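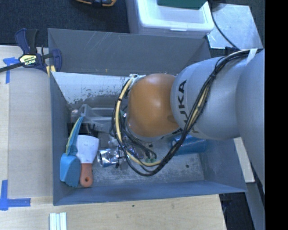
2 min read

Fudamby opens orders for Melix mixed-bin picking kit

August 2026

Fudamby has today opened orders for Melix, a bin-picking kit for robot arms already in service. The kit is intended for sites that handle unsorted goods, where a brush, a scraper, a drinks can and clear packaging may all lie in the same open bin.

Melix comprises a suction tool, a hose and cable set, a controller and the picking software. It is supplied for use with existing arms, including KUKA models, and can handle single items of up to 3 kg. Installation and first set-up are carried out by Fudamby engineers and are included in the purchase price.

The software selects a pick point for each item without a stored model of its shape. Transparent and reflective goods, which many sites still sort by hand, are covered by the standard licence. Customers may also enter their own handling rules, such as a lower speed for thin plastic.

Before release, the kit was tested by the logistics firm Mnguni on a set of 102 household and workshop articles. Trials began in February and took place at the company's Fimau returns centre, where Melix will remain in use on one line.

The first production run is limited to 580 kits. Delivery within the United Kingdom takes 20 working days from receipt of a confirmed order. Replacement hoses, suction cups and cable ties may be ordered separately.

Technical data sheets and price lists are available on request from the Fudamby sales office. Requests for a site visit should state the make of the arm and the inside measurements of the bin.

ENDS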